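Taller de bar básico, unidad 2
Preparar el puesto antes de tocar una botella
Apuntes de Femke Leemans. Escuela Bustholm, turno de tarde

Lo que entra en el examen práctico es esto. Lo que conté en clase sobre mi época en el Flekcombe no entra, aunque sé que es lo único que apuntasteis.

El puesto

Antes de servir nada se monta el puesto, y se monta siempre igual. La mesa limpia, el papel extendido y, encima, solo lo que se va a usar en esa copa. El alumno que coloca seis utensilios «por si acaso» acaba buscando el jigger debajo de un paño mientras el cliente mira el techo.

El papel puede ser del barato. Recoge las gotas y se cambia cuando da pena. Si queda arrugado, se alisa con la mano y se sigue adelante; planchar el papel ya se intentó en un curso anterior y prefiero no hablar de ello.

El hielo

En cubos enteros y en un cuenco ancho, donde la pinza entre sin pelearse con el borde. Se saca del congelador al final, cuando todo lo demás está en su sitio. El hielo que lleva media hora esperando es agua con aspiraciones.

Se coge con pinza o con cuchara de hielo. Con la copa, jamás: el cristal se desportilla y una esquirla entre los cubos no hay quien la encuentre. Si se rompe algo cerca del cuenco, se tira todo el hielo, también el que «seguro que está bien».

La copa

Por el tallo o por el pie. Quien la agarra por el cáliz deja las huellas justo donde el cliente pone la boca. Se revisa a contraluz y se repasa con paño seco, sin retorcer el tallo.

El jigger
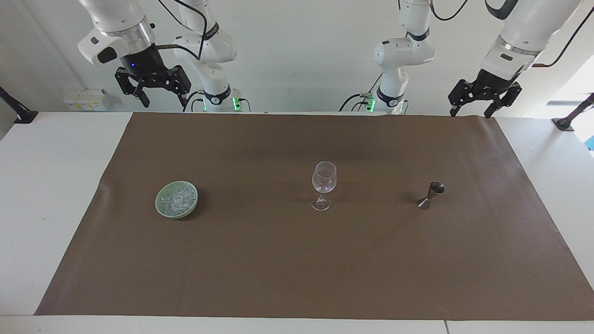 El cono grande mide una cosa y el pequeño otra, y conviene saber cuáles antes de empezar. Cada fabricante tiene sus ideas al respecto, así que comprobadlo con agua y una probeta. Se llena hasta el borde y se vuelca de una vez, cerca de la copa. El chorro desde lo alto queda para las películas y para Henrik Ostermann, que imparte la unidad 11 y friega su propio suelo.

Orden de colocación para diestros: hielo a la izquierda, copa en el centro, jigger a la derecha. Los zurdos pueden invertirlo, avisando antes de la prueba.

Para la próxima clase

Traed paño propio, de los que no sueltan pelusa. Leed la ficha de Lammers sobre cristalería, que son dos páginas y una es el índice.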